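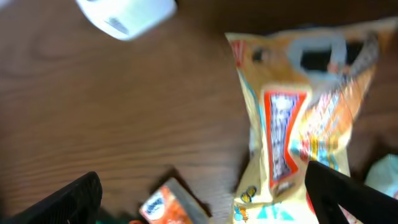 4. Manipulación de envases domésticos en superficie de mesa

4.1. Planteamiento

La recogida de una mesa figura entre las tareas que con mayor frecuencia se proponen como prueba de madurez de la robótica doméstica. El presente apartado examina el estado de dicha tarea en el marco del proyecto Jeltisano, con especial atención a los envases flexibles. La literatura suele ocuparse de objetos rígidos de geometría conocida, mientras que en una vivienda corriente conviven sobre la misma superficie bolsas de aperitivos, cajas pequeñas y recipientes de muy distinta forma.

Figura 4. Mesa de madera con una bolsa de aperitivo y una caja pequeña naranja y blanca, vista desde la muñeca del manipulador. Se aprecia el desenfoque por movimiento.

La calidad de la imagen de muñeca condiciona toda la cadena posterior. En capturas como la de la figura 4 el texto de los envases resulta ilegible, por lo que la identificación del producto debe apoyarse en el color y en el contorno. El método de Desel, empleado como referencia, presupone una lectura al menos parcial de la etiqueta y descarta las imágenes que no la permiten. Se optó por conservarlas, dado que una política destinada al uso real habrá de operar también con ellas.

4.2. Procedimiento

Se efectuaron 300 intentos de agarre en el laboratorio de Treltow, con 10 disposiciones de objetos distintas. Cada intento se consideró válido cuando el envase quedó depositado en la bandeja lateral sin intervención del operador. Se excluyeron del cómputo los arrastres y los agarres en los que el envase se soltó antes de alcanzar la bandeja. La iluminación fue la habitual de la sala y no se añadieron marcadores a los objetos ni a la mesa.

4.3. Resultados y discusión

La tasa global de éxito fue del 71 %. Los fallos se concentraron en las bolsas, cuya superficie arrugada modifica el punto de contacto previsto en el momento del cierre. Las cajas pequeñas presentaron un comportamiento más regular, salvo cuando se hallaban próximas a una bolsa y el dedo del efector empujaba ambas piezas a la vez. En 2 intentos el sistema interpretó como un único objeto dos envases contiguos de color semejante.

Estas cifras no permiten afirmar que la tarea esté resuelta. Un hogar difícilmente toleraría un electrodoméstico que dejara sin recoger una parte apreciable de lo que encuentra, y el tiempo por pieza continúa siendo superior al de una persona. Sí cabe sostener que la recogida de cajas aisladas se aproxima a un nivel útil en entornos supervisados, tales como el pequeño taller de empaquetado de Ó Conaill, donde está prevista la siguiente fase de ensayos. La extensión a envases abiertos, con contenido que pueda derramarse, queda fuera del alcance de este trabajo.

Comentarios (3)

lector_mecatronica
¿Se publicarán los datos desglosados por tipo de envase? El 71 % global dice poco si las bolsas van por un lado y las cajas por otro.

R. de taller
En nuestra línea pasa lo mismo con las bolsas. Con ventosa tampoco mejora mucho, el plástico arrugado no sella.

invitado
Falta la comparación de tiempos con un operario. Se menciona en 4.3 pero no veo la tabla.

Este sitio utiliza cookies propias y de terceros para elaborar estadísticas de uso. Si continúa navegando, acepta su instalación. Aceptar | Configurar | Más información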